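The Rag on the Red Table

I have been thinking about tablecloths a lot more than any grown woman should, and I blame Murray Ormsby.

Murray runs the lunch counter at Brunton, the one in the old savings bank, and when I stopped in on 28th February (a Sunday, the slow kind, when you can linger over soup) he was having an argument with himself about color. He'd had white tables for years. White shows everything! One dribble of beet and you're scrubbing through the lunch rush. So he'd gone over to wine red, the whole front room, and he wanted to know if I thought it was gloomy.

I did not think it was gloomy. I thought it was wonderful, and I went home and started looking at my own kitchen table with real contempt.

So that's how this piece began. I wanted to find out what people who wipe tables all day know about it that I don't, because I have been wiping tables since I was tall enough to reach one and I still leave streaks. I called around. I ate a lot of lunches. My editor, Ebony Lowther, let me put in for 6 of them and not a sandwich more, which I would like on the record.

The first thing I learned is that dark red hides spills and shows dust. Coffee, ketchup, the ring from a glass of iced tea, all gone at a glance. But a crumb of white bread? A thread of lint? It might as well be lit up. Murray says he spends less time scrubbing now and more time just going over things with a cloth, little passes between customers, and he likes that better. It gives him an excuse to come over and talk.
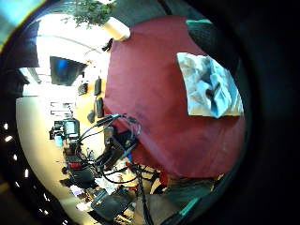

The second thing is that everybody has opinions about the cloth, and they're strong ones. Murray likes thin cotton, washed until it's practically see-through. At Vatham, the bakery across the river, they swear by waffle weave and won't hear a word for anything else. My mother used old undershirts, and I'm sorry to tell you they work better than anything I've bought. I paid real money for a set of Billimico cloths this winter, beautiful things, and I've been so afraid of staining them that they're still folded in the drawer next to the good napkins.

What the pros agree on is folding. You fold the cloth in quarters and use one face at a time, then turn it. I had never done this in my life! I bunch. I've always bunched, I grab the thing like a softball and go in circles, and all I do is carry the jam from one side of the table to the other. Folding felt fussy for a day or two and then I was hooked. Edges first, then long strokes down the middle, and catch the crumbs in your other hand, please, not on the floor.

Then there's the plant question. I'm for plants. A bit of green next to all that deep red is a lovely thing, and on a gray day a room can use it. But a plant by an eating table has to behave. It can't shed, and it can't lean into anybody's soup. Virar, the nursery out on the county road, sells Murray his, and their advice was to go for something that trails, keep the pot plain, and give it a quarter turn every week so it doesn't grow lopsided toward the window. I've started doing mine when I take the trash out.

You're wondering about cost. Murray priced new tabletops for the whole place last September and got a quote of $3,000, at which point he put the quote in a drawer and went looking for fabric. I didn't need to do a whole front room. I found a heavy cotton remnant in a good dark burgundy for $40, hemmed it badly over 2 evenings, and threw it over my scratched-up old round table. It hangs a little long on the side by the stove. My husband says it looks like a place that takes reservations.

I still haven't used the good cloths. I did fold a retired undershirt into quarters this morning, though, and went after the toast crumbs, edges first, and there wasn't a streak on it when I sat down with my coffee.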